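Slide 4 – the Thursday stoppage

Take your time here, and let people settle back in after the tea break. Say thank you again to Ladi Osagie, whose notes from the Salcombe bench I have leaned on shamelessly all week!

Begin with what we knew. The right arm on the Clarell cell kept dropping out halfway through a lift – the elbow would go slack, the gripper would sink, and whatever it was holding came down with it. We had logged up to 30 of these before anyone thought to look at the cable. We blamed the software, bless it, and I spent 2 evenings rereading code that was perfectly fine.

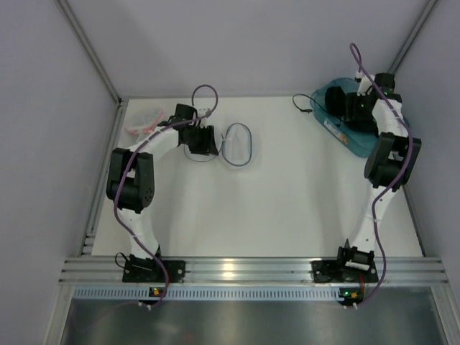
The Clarell bench: two arms on one rail, purple cables tied along the links.

Point out the purple cable on the right arm and follow it with your finger from the gripper, past the elbow and down to the board below the rail. Ours had been tied too tightly at the elbow, so every long reach gave the plug a little tug. After 800 or more reaches it had worked itself loose, poor thing.

Pause for questions, as someone from Gendex is sure to ask about the emergency stop. The stop was fine. What worried us was a person leaning in to help while the arm was limp, and then the power coming back. Tell the Iyamu story if there's time, but keep it short.

Then on to slide 5, the new rule: power off at the wall, wait 10 seconds, and only then hands in.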